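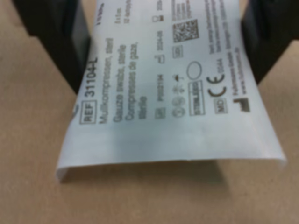
Imprimir | Enviar por correo

Tema: Agarre de envases flexibles, resultados con Wakow

vvarma
Dejo los resultados del método de Athanasiadis aplicado a bolsas blandas. La idea es cerrar los dedos hasta que el material se curva y estimar la rigidez a partir de esa curvatura, sin sensor de fuerza. Las gasas estériles son el caso difícil: al apretar por los dos lados, la bolsa se comba y el borde inferior se abre como un labio, y el brillo del film cae justo en medio. Aun así el REF 31104-L se lee bien. Entrenamos con 1.199 agarres y reservamos 469 para la prueba. Fallaron 40, casi todos por deslizamiento.

anisa_r
¿Los 469 son de productos que el modelo no había visto, o de los mismos con otra postura?

vvarma
Mismos productos, otra postura. Con productos nuevos no lo hemos medido.

Grarorer
Entonces no lo llamaría generalización. Además, en una bolsa con reflejo la curvatura sale del contorno o no sale. Yo pondría un sensor en el dedo y listo.

mkamath
No estoy de acuerdo con lo del sensor. En Cetdale probamos tres y la deriva nos obligaba a recalibrar a diario. El contorno inferior da bastante información si el fondo es liso, como ese cartón.

Grarorer
Si el fondo es liso, sí. En una caja llena de bolsas quiero verlo.

anisa_r
A mí me preocupa más el envase. Si se aprieta hasta doblarlo, ¿quién comprueba que el sellado sigue íntegro? Para material estéril eso cuenta tanto como que no se caiga.

vvarma
No lo comprobamos. Contamos como éxito levantar y mantener. Lo anoto para la próxima serie, junto con los productos nuevos.

mkamath
Sube también los 40 fallos, por favor, aunque sea sin etiquetar.

Imprimir | Enviar por correo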